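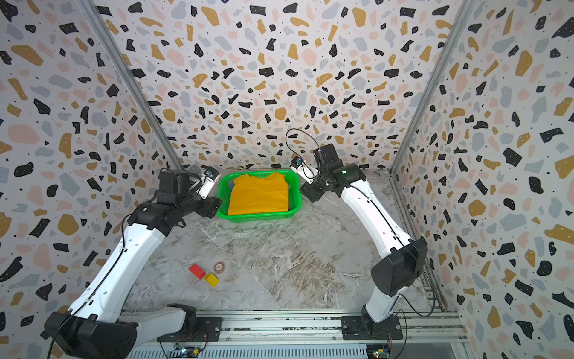
Getting the most out of your homestay app: Part 2 - Booking, checking in and the first night
By Oluwaseun Chukwu, January

If you've followed the first part you'll have the Mundby app on your phone and a profile with your real name on it. Now for the fun bit! I've stayed with families this way all over the hills above Lultitz, and I still work through the same steps every time, mostly because I once skipped number 3 and spent an evening at a bus shelter with a very friendly goat.

Before you book

1. Open the app and tap Find a Stay. Type in the village, not the region. If you put in the region you'll get every spare room within a day's drive (and the map goes a bit mad when you zoom out).

2. Set the filter to Host Lives In. Leave it off and you'll see holiday flats mixed in with the homestays. They're nice enough, but you won't get anyone's grandmother teaching you to roll dumplings.

3. Read the arrival window on the listing. Country hosts often have animals or a shop to look after, so the window might be as short as 2 hours. Mine in Lultitz was 5 to 7 in the evening and they meant it.

Note: Arrival times are shown in the host's local time, even when the rest of the app is set to yours.

4. Send a short message before you press Request. Say who's coming, what you don't eat and how you're getting there. My host Brândușa Zamfir told me she answers the chatty ones first, so go on, tell them about your dog.

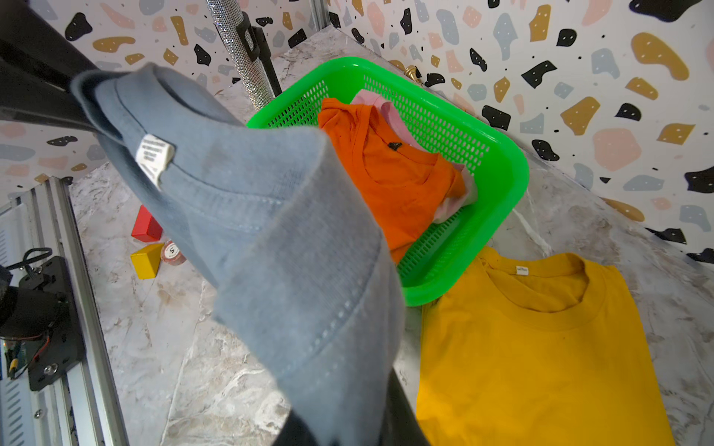 5. Press Request and wait for the green tick. You haven't got a room until the tick shows up, so please don't buy a bus ticket on the strength of a nice reply.

Caution: Don't pay a deposit outside the app, even if the host asks politely. If the money goes missing, the help desk can't chase it for you.

On the day

6. Download the directions while you've still got a signal. Tap the three dots, then Save Offline. The road up from Colton drops out at the second bridge and doesn't come back until the church.

7. Message your host when you set off, and again if you're running late. A phone call is better if your bus is properly stuck.

8. When you arrive, open the booking and show your host the check-in code. They type it in at their end and that's you done. Vasilică Roman, who I stayed with last autumn, waved my phone away and wrote the code on an envelope to do after supper - that's fine too, as long as it goes in before midnight. 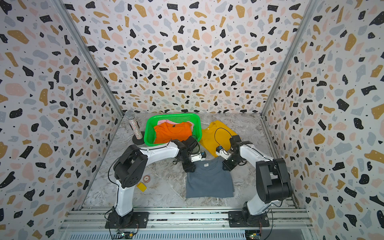
What if the host's phone has no signal either?

Leave the code with them on paper. They can enter it later from anywhere with a connection, and your booking stays open until the end of that day.

The first night

9. Ask about hot water, the gate and breakfast. Those questions feel fussy when you've just walked in, but I'd sooner ask them over tea than go wandering down the hall in a towel at dawn.

10. Check your extras under My Stay. Dinner is usually added per person, and a ride from the station might be on there as well. If something looks wrong, tap the line and choose Query,
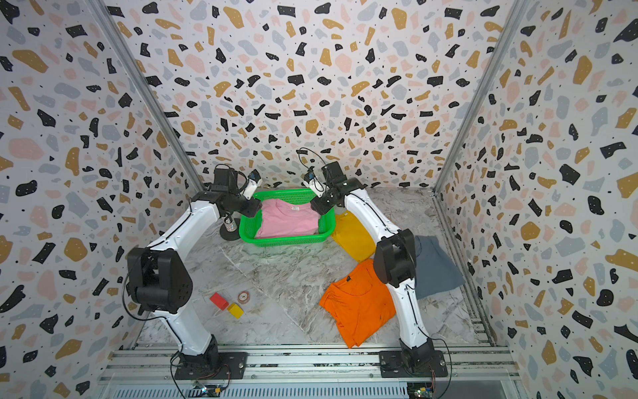
then have a quiet word with your host as well, so the query doesn't land on their phone out of nowhere. I had a second dinner on my bill in Lultitz and it was sorted before the plates were cleared (I'd had seconds, but still!).

11. Turn on Quiet Mode if you're sharing a wall with the family. The app pings quite loudly whenever a review request comes in, and those seem to love Sunday mornings.

Note: Quiet Mode doesn't silence messages from your host. To mute those, go to Settings, then Sounds, and remember to switch them back on before you head out for the day.

Changing or cancelling is covered in Part 3, along with how to leave a review your host will enjoy reading.

Contact Mundby Stays | Copyright Mundby Stays, all rights reserved | Back to top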